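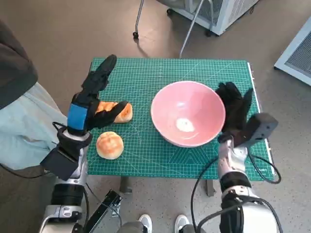 von Lenuța Bogdan » 2. Oktober 2025
Thema: Zweiarmiger Aufbau, was gehört in den Antrag?

Hallo zusammen,

ich muss bis November den Geräteantrag für das kommende Jahr abgeben und brauche eine zweite Meinung. Es geht um einfache Tischaufgaben: Brötchen greifen, in eine Schüssel legen, wieder herausnehmen. Genehmigt sind voraussichtlich 30.000 Euro, die Arme selbst laufen über einen anderen Topf.

Offen ist der Rest, also Endeffektoren, Kameras, Verkabelung, Verschleißteile. Mir liegen zwei Angebote vor, eines von Zaveo und eines von Căpraru. Zaveo bietet Fünffingerhände für beide Seiten an, damit ist das Geld praktisch weg. Căpraru würde links einen Parallelgreifer liefern und nur rechts eine Hand. Da bliebe etwas für Ersatz übrig.

Was würdet ihr nehmen? Und was vergisst man beim Planen gern?

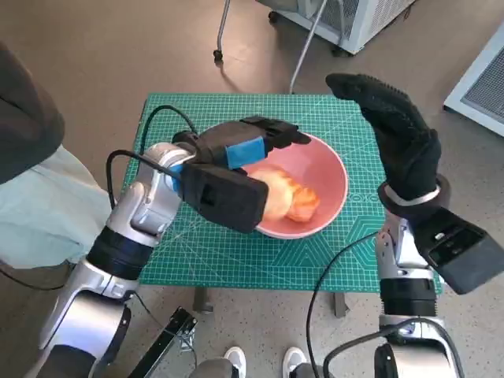 Verfasst von: flitton_kabel
Beiträge in diesem Thema: mehrere

Ich würde gemischt kaufen. Für Gebäck reicht links ein Greifer mit langen Fingern völlig. Die Hand brauchst du nur dort, wo du wirklich umgreifen willst, und sie ist das teuerste Teil, das du kaputtmachen kannst.

Vergessen werden fast immer die Kabel. Die Schlaufen liegen außen am Arm und bleiben irgendwann an der Tischkante hängen. Plant Ersatzkabel ein, und zwar gleich mit den passenden Steckern. Lieferzeit war bei uns zuletzt sechs Wochen, in der Zeit stand alles.

Handschuhe für die Hand ebenfalls als Verbrauch ansetzen. Kostet wenig, muss aber im Antrag stehen, sonst zahlt man es aus der Kaffeekasse.

mattenschneider schrieb:

Sehe ich anders. Gemischte Endeffektoren heißen zwei Treiber, zwei Kalibrierungen und doppelte Ersatzteilhaltung. Die Arbeitszeit taucht im Angebot nicht auf, ist aber da. Wer später vergleichbare Daten von links und rechts will, kauft besser gleich symmetrisch.

Im Zweifel lieber auf einer Seite anfangen und die andere im nächsten Haushaltsjahr nachziehen.

Lenuța Bogdan schrieb:

Danke euch. Das mit der Kalibrierung hatte ich nicht auf dem Zettel. Nachziehen ist bei uns schwierig, weil der Topf nicht übertragbar ist.

Noch eine Frage zu den Kameras. Am Kopf ist eine gesetzt. Am Handgelenk hätte ich gern auch welche, aber bei schnellen Bewegungen verwischt der Hintergrund stark, und ich weiß nicht, ob das günstige Modell reicht.

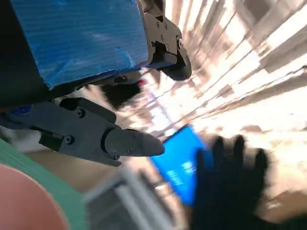

Blick der Handgelenkkamera: blaue Karte vor dem linken Greifer

Das Gehäuse vom Greifer ist scharf, die Schrift auf der Karte kann man nicht lesen. Lesen muss das System sie bei uns nicht. Mir geht es um die Position der Fingerspitze zum Objekt.

flitton_kabel schrieb:

Dann reicht das günstige Modell vermutlich. Kürzer belichten und mehr Licht über dem Tisch – das ist billiger als eine bessere Kamera. Achte eher auf die Halterung. Wenn der Finger einen großen Teil vom Bild verdeckt, hilft auch der beste Sensor nichts. 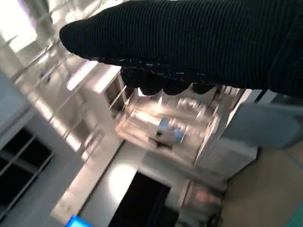

Urketti: Zur Halterung würde ich einen eigenen Posten anlegen. Wir haben verstellbare Winkel gekauft und sie nach dem ersten Monat durch feste ersetzt, das war doppelt bezahlt. Bei der Hand bin ich übrigens bei mattenschneider. Entweder beide Seiten gleich oder vorerst nur eine.

flitton_kabel schrieb:

Wenn der Topf verfällt, ist »vorerst nur eine« halt keine Option. Ich bleibe bei gemischt, mit Reserve.

Lenuța Bogdan schrieb:

Ich frage bei Căpraru nach, was die zweite Hand als Option mit Preisbindung kostet. Feste Halterungen, Kabel und Handschuhe kommen als getrennte Positionen rein. Melde mich, wenn das Angebot da ist.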